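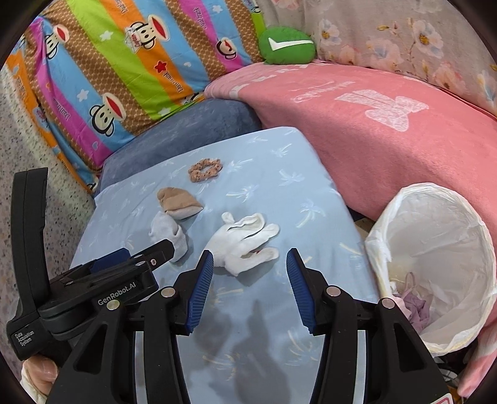
Paula Preda a signalé en commentaire que la version de l'agent devait figurer dans le message, le format des spans ayant changé entre les deux dernières branches de Telura. Je complète donc : agent 2.4 côté JVM, collecteur de la même branche, stockage par défaut.

Traces incomplètes dans Telura dès qu'un appel passe par un pool de threads

Nous instrumentons un monolithe Java découpé en 22 modules. Les appels synchrones remontent correctement : la trace est continue du contrôleur jusqu'à la couche d'accès aux données. Dès qu'un module soumet une tâche à un ExecutorService, le span enfant apparaît comme racine d'une nouvelle trace, sans identifiant parent. Sur un scénario de test de 200 requêtes, j'obtiens 124 traces orphelines en plus des traces attendues.

J'ai essayé d'augmenter la taille du tampon et de désactiver l'échantillonnage, sans effet. Le graphe de dépendances est inexploitable, car les arcs entre modules asynchrones manquent. Existe-t-il un réglage de l'agent, ou faut-il modifier le code applicatif ?

Giseo
3 commentaires

Vasiliu

Le contexte de trace est conservé dans un ThreadLocal. Il n'est pas transmis à un thread déjà créé par le pool, d'où les spans racines. InheritableThreadLocal ne règle rien ici : la copie a lieu à la création du thread et le contexte devient faux à la première réutilisation.

Deux possibilités :

Activer le module de propagation de l'agent (propagation.executors=true dans telura.conf). Il enveloppe les Runnable et Callable au moment de la soumission. Il ne couvre que les classes de java.util.concurrent ; un pool maison doit être déclaré par son nom complet dans propagation.include.

Envelopper les tâches à la main : capturer le contexte avant submit(), le restaurer au début de run(), le retirer dans un bloc finally. Sans le finally, les spans suivants du même thread se rattachent à la mauvaise trace.

L'agent doit être chargé avant toute autre instrumentation de bytecode. Vérifier l'ordre des options -javaagent. Pour CompletableFuture, passer explicitement un exécuteur enveloppé aux méthodes en Async.

Partager (2)

Clikanberg

Même symptôme chez nous, réglé en passant à la version suivante. Pas cherché plus loin.

Giseo

propagation.executors était à false. Après activation, il reste des orphelines sur un seul module, qui utilise un ordonnanceur interne. Je l'ajoute à propagation.include et je relance le scénario.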